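2013-06-05

先说结果：阳台上的小番茄终于坐果了，八颗，最大的那颗跟我小拇指指甲盖差不多。我知道种过地的朋友看到这里要笑，但我三月份下种的时候是真没敢想能有今天，所以请允许我高兴一会儿！

事情要从搬到Cevanberg说起。新租的房子朝东南，带一个窄窄的阳台，宽度刚好放一把折叠椅，坐下去膝盖就顶着栏杆。房东在角落里留了两个旧花盆，里面的土硬得像砖头，我拿筷子戳，筷子断了。本来想扔掉的，结果下楼倒垃圾的时候路过Greenberg，就是街角那家卖花卖种子还兼卖猫粮的店，门口架子上插着一排种子袋，我站在那儿看了足足有一集电视剧的工夫，最后抱着两包番茄种子、一包罗勒、一袋营养土上楼了。垃圾倒没倒我不记得了。

两包番茄一包叫Uvier，一包叫Arer。袋子背面的说明写得特别简略，Uvier说是矮生的，适合盆栽；Arer只写了“喜阳”。喜阳谁不喜呢，我也喜阳。当时完全没意识到“没写矮生”意味着什么，这个后面再讲，后面全是血泪。

育苗我用的是装鸡蛋的纸盒，网上学的。一个格子放两粒，浇透，盖保鲜膜，放在冰箱顶上（冰箱顶上暖和，这招是真好用）。第一个星期什么动静都没有，我每天早上刷着牙掀开保鲜膜看一眼，晚上回来再看一眼，有一次半夜起来喝水也看了一眼。后来有个帖子说老掀膜会跑湿气，我才忍住。忍了两天，再掀开的时候，哎呀，一排小白弓，像有人在土里弯着腰往外钻！那天上班一路都是飘的。

出苗以后就开始犯错了。第一个错是舍不得间苗。每个格子里两棵都出来了，按道理要剪掉弱的那棵，我拿着剪刀比划半天下不去手，觉得人家好不容易长出来的。结果就是两棵都细细长长，歪着脖子往窗户那边够，叶子黄不拉几。最后还是剪了，剪得比早剪难受得多。所以如果你也是第一次种，听我一句，早点剪。

第二个错是浇水。我妈打电话来，第一句问吃了没，第二句就是“你别老浇水”。我说我没老浇。挂了电话我想了想，早上一杯，晚上一杯，中午休息在家的时候还补半杯，这叫没老浇吗。有几棵苗的根脖子那里细下去、发黑，一碰就倒，后来查了才知道叫猝倒病，土太湿又不通风就容易得。一共倒了五棵，我把它们埋回花盆里了，多少有点仪式感。

现在我的办法是手指头插进土里，到第二个指节，觉得干了才浇，浇就浇到盆底出水。什么“三天一浇”“五天一浇”我都不信了，天阴和天晴能一样吗，楼上的风和楼下的风能一样吗。
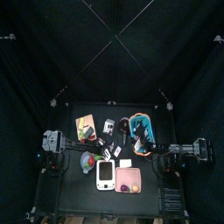
四月底定植，就是从鸡蛋盒搬进大盆。旧盆里那两坨砖头我泡了一整夜才泡开，掺上营养土，又掺了点从小区里捡的烂树叶，搅得满胳膊都是泥。番茄苗要埋深一点，茎上那些细绒毛碰到土会变成根，我把最下面两片叶子摘掉，一直埋到剩一小截。刚种完那两天看着特别蔫，我以为又要办仪式了，第三天早上全站起来了，精神得很。

然后就说到Arer。

Uvier很乖，长到小腿那么高就开始横着发，圆滚滚一团，像个小灌木。Arer呢，它是奔着天去的。五月中旬已经过了我的腰，我插的那根竹签（烧烤用的那种，别笑）第二天就被它压弯了。我去Greenberg买支架，店里的阿姨问我种的什么，我说Arer，她“哦——”了一声，那个“哦”拖得特别长，然后转身给我拿了最长的那种杆子。杆子扛在肩上进不了电梯，我斜着、横着、蹲着都试过，最后走楼梯上去的。

绑的时候也有讲究，不能勒紧，要绕成8字，一个圈套杆子，一个圈套茎，中间留空，茎会越长越粗。我用的是旧T恤剪的布条，软，不伤茎，而且花花绿绿挺好看。对面楼的人大概以为我家在晒抹布。

还有打杈。叶子和主茎的夹角里会冒小芽，不掐的话每一个都想当主角，最后光长叶子不结果。我又一次下不了手，又一次吃了亏，又一次在某个早上含着眼泪一口气掐了十三个。掐完手指头发绿，洗完手水池子也是绿的，那个味道怎么说呢，有点冲，有点像夏天小时候外婆家的院子，闻着就觉得饿。有一个掐下来的侧枝我没舍得扔，插在水杯里，居然生根了！现在在厨房窗台上，不知道该拿它怎么办，谁要？真的，同城的可以来拿。

花是五月二十几号开的，小黄花，朝下耷拉着，很不起眼。开了一批掉一批，我急得不行。查来查去说阳台上没什么虫子来，要人工帮忙，有人用毛笔，有人用电动牙刷的背面去震花梗。我两样都试了，毛笔戳得我眼花，牙刷那个是真灵，花粉扑簌簌往下掉，在太阳底下看得见。就是每天早上先给番茄刷，再给自己刷（换了刷头的！），我室友路过看了我一眼，什么也没说，关门走了。

顺便报一下账，免得有人以为自己种能省钱。种子、两袋土、杆子、一瓶液肥、一个小喷壶，加起来255。八颗小番茄，你们自己除一下，我不除，我怕难过。菜市场的小番茄那么大一盒才多少钱啊。不过罗勒已经回本了，那一盆长得跟疯了一样，我掐尖掐得勤，越掐越密，这一个月拌面、炒蛋、夹三明治全靠它，连泡面里都撒过一把，不推荐。

八颗里面六颗是Uvier结的，Arer那么大个子才结了两颗，我每天给它做思想工作。不过它上面还有两串花苞，据说高的这种是慢热型，后劲足，能一直结到秋天。先信着吧。

接下来有几件事没想好，懂的朋友留言教教我：

- 底下的老叶子有点发黄卷边，是要剪掉还是留着？有人说剪了通风，有人说留着养果，吵了三页帖子也没吵出结果。
- 液肥瓶子上写的是兑水两百倍，我的量杯根本量不了那么细，瓶盖算一份行不行？
- 叶子背面有一小撮白点点，擦得掉，会动。我希望它们不是我想的那个东西。

昨天晚上下了一场挺大的雨，我半夜爬起来把盆往里面挪，拖鞋还掉下去一只，早上在一楼人家的雨棚上看到了，够不着。番茄没事。今天要是不下雨，我打算再去一趟Greenberg，说好了只买黄板，不看种子架。上次路过好像看到有黄瓜……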